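# Ustside Furniture Swap: FAQ

Updated Jan 16, 2022. Read this before you email, most of it is in here.
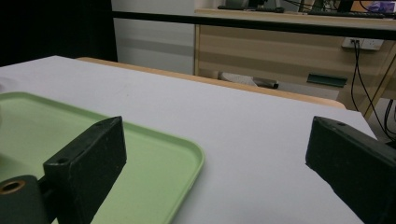
*White top with the light wood edge, mint-green tray on it, wood-grain desk behind.*

## What is this?

Secondhand desks, tables, trays, small storage. You pick, you pay, you carry. We open the unit on Saturdays. No shipping.

## How much is a table?

White-top tables are $38 each. Desks with a handled front are $84. Trays go for whatever's on the sticker, ask at the door if it fell off.

## Are the white tops scratched?

Used tables, so expect marks. Faint gray ones mostly. Try a damp cloth with a bit of dish soap first, then a melamine sponge, light pressure. Don't scrub in one spot or you'll get a dull patch. Anything deeper than a scuff gets written on the sticker.

## What's the edge made of?

Top is white, wood color underneath, and on some tables you can see a thin wood strip along the side. We don't know the exact material on every one. Don't leave water standing on the edge, wipe it same day.

## Can I sand or paint it?

Your table, go ahead. Test underneath first. We can't take it back after that.

## Do the trays come with the tables?

No. Seperate. The mint-green plastic ones have a raised rim and rounded corners, good for pens, screws, seed packets, paint bottles. Not for hot pans. Not for the oven, somebody did ask.

## How do I clean a tray?

Warm water, soap, soft sponge. Get along the inside of the rim, that's where the crumbs sit. Skip the dishwasher, we had a batch warp in December.

## Do you have more colors?

Sometimes. Depends on what comes in. Can't hold a color for you.

## What are Karkska and Wetberg?

Our shelf names, not brands. Karkska row = tables and desks. Wetberg row = anything small enough to carry under one arm. Tăng is the back corner, parts and odd handles, mostly for people who fix things.

## I need a replacement handle for a desk. Do you have one?

Look in Tăng. Measure the screw spacing before you come, center to center. Green ones go fast. If yours has no screws on the outside it's probably a different fitting, so bring the old handle along.

## Will a desk fit in my car?

Hatchback with the seats down, usually a table yes, a desk no. Measure the opening and not just the trunk floor. Bring a blanket and two straps. We have tape, we don't have straps.

## Can you hold something for me?

Until closing, same day. After that it goes back out.

## Do you take donations?

Yes if it's clean and stands up on its own. No mattresses, no glass tops. Email a photo and the width first. We're at 200 pieces now and the unit is full, so might be a wait.

## Returns?

Seven days, with the sticker. Trays are final.

## Is there a weight limit on the tables?

No official number. Monitor, sewing machine, homework, fine. Don't stand on one to change a bulb.

## Where do I park?

Side lot, first row. Loading spot by the roll-up door is 15 minutes, please move after, there's allways a line. Open at 9, cash or card.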